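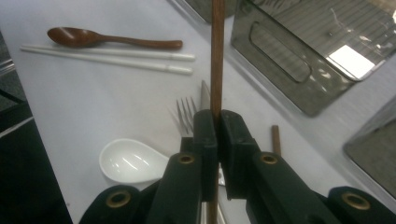

Harriet Holloway asked that wooden utensils get their own line this time, as they were lumped in with "small wares" at the last check and nobody looked at them closely. Done, see section 2.

**Sturketti kitchen – utensil and tabletop check, February**
Checked by: Sunita Ostrowski

**1. Tabletops**

- [x] White tops wiped down before utensils are laid out
- [x] No chips or open seams
- [ ] Edges sealed
 *Comment: sealant lifting at the sink end, 35 cm or so. Reported to Zoslow.*

**2. Wooden utensils**

- [x] Spoons: bowls free of splits, no fuzzy grain
- [x] Brown chopsticks: finish intact over the full length, tips not splintered
- [ ] Dried upright, not flat in the drawer
 *Comment: still going into the drawer straight from the rack. Moved to the tall jar during the check.*
- [ ] Kept out of the dishwasher
 *Comment: two spoons found in the lower basket. Both had gone gray and rough. Thrown out.*

**3. White chopsticks**

- [x] No cracks or bends
- [x] Thick ends clean
 *Comment: use the small brush here, a cloth misses the buildup.*
- [x] Stored apart from the wooden ones

**4. Metal forks**

- [x] Tines straight, no burrs
- [x] No rust spots
- [ ] Stored tines down in the holder
 *Comment: half were tines up. Harriet wants handles up everywhere, so that is the rule until she changes it.*

**5. Stock and replacement**

- [x] Spare chopsticks on shelf, 40 pairs
- [ ] Spare wooden spoons on shelf
 *Comment: none left. On the Mercado order, item 535 – the short handle, please. The long ones don't fit the jar.*
- [x] Food-grade oil, 200 ml bottle, unopened

Open items: table edge, drying, dishwasher, fork holder, spoons. The table edge waits on Zoslow. The rest to be looked at again before the next order goes in.

S. Ostrowski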